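October 13, 2018. Workshop book, Lirthorpe

Kettle on, second go at the dye pots. I've been meaning to write up the onion skin batches properly before I forget which jar was which, and as Hiyori Kaneko is taking over the pots while I'm at Gravlow, I had better do it in a way somebody else can follow.

The August skins came out far yellower than I'd hoped. I simmered them for an hour with the wool already in, which I now think was greedy of me, and the colour went on in patches (the little skein for the hat brim is the worst, poor thing). Today I boiled the skins alone, strained them through the old muslin and let the liquor cool right down before any wool went near it. Much kinder! The first skein is a good even gold and the second a shade browner, as you'd expect from a pot that has already given up its best.
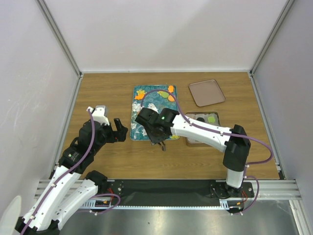 Alum was 9 grams to each skein, same as before, and I haven't changed the water either, though I do wonder about trying rainwater once the butt is full again. Over 50 grams of skins went into the big pot, all brown, no red ones. I've kept the reds back in a paper bag on the top shelf, as I'd like to see whether they really do go green with a bit of iron, the way the Vurnedbridge dyers always swear they do.

Hiyori, if you get to it before me, please do the iron in the small enamel pan and keep it well away from the yellows. There are 4 skeins mordanted and hanging by the back door, so help yourself to two. The muslin wants a good rinse and I'm nearly out of labels.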